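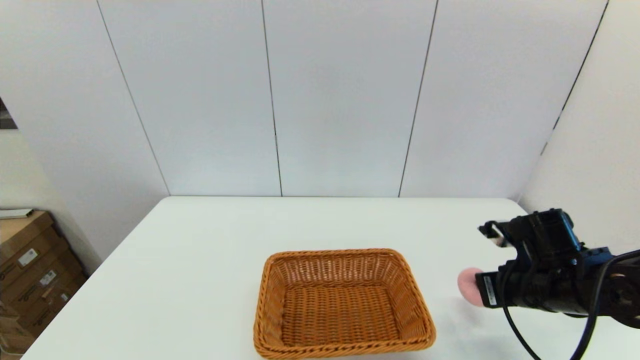

Page 3 of 14

Reading time: 2 min

dsemeniuk
Grip on the pink piece drifts after more than 400 cycles. Fingers re-zeroed, no change. Two cables hang in a loop under the gripper. Could they be loading the wrist?

Forsberg_R
Yes. Tie them back to the forearm with slack for full wrist rotation, then redo the payload setting. We did that on the Troltby cell in February.

nmajor
Disagree. Cable drag shows up as position error. Drift in grip on a soft part is finger pad wear. Swap the pads first.

Forsberg_R
Depends how he measures it. Drift at the basket or at the pick?

dsemeniuk
At the basket. Pick is fine.

nmajor
Then do the cables. I would still check the pads.

dsemeniuk
Cables tied back, payload redone. Pads ordered from Vass. Will post numbers after the next run.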